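Brunch is back at Cinport, and I've already eaten too much of it

Good news if you've been missing the terrace at Cinport: the brunch buffet is back for January, and I went along this morning with an empty stomach and no self-control whatsoever.
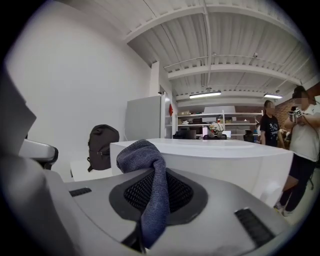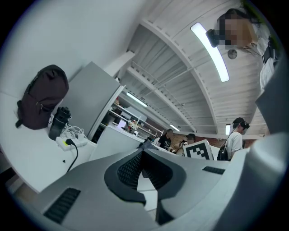
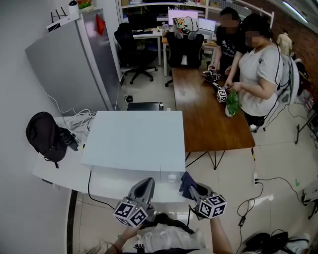 Kwame Korletey is running the kitchen again, and he's brought in Sioned Skyrme to look after the baking (her cardamom buns are worth getting up for, and I don't get up for much!). There are 20 dishes on the counter, plus eggs cooked to order. I had the smoked fish and tomato stew first, then went back for the plantain pancakes, then went back for more of the plantain pancakes.

The room is smaller than before, so do book. My friend Elikem Essien turned up without a table and spent half the morning at the bar, though he did get through two rounds of ginger juice and didn't seem to mind.

Brunch runs from ten until 2, and children under 4 eat free. Coffee is included but fresh juice is extra, which I only spotted when the bill came. Ask for a seat near the windows if you can, as it gets pretty loud by the kitchen door. I'm going again before the month's out, mostly for the buns.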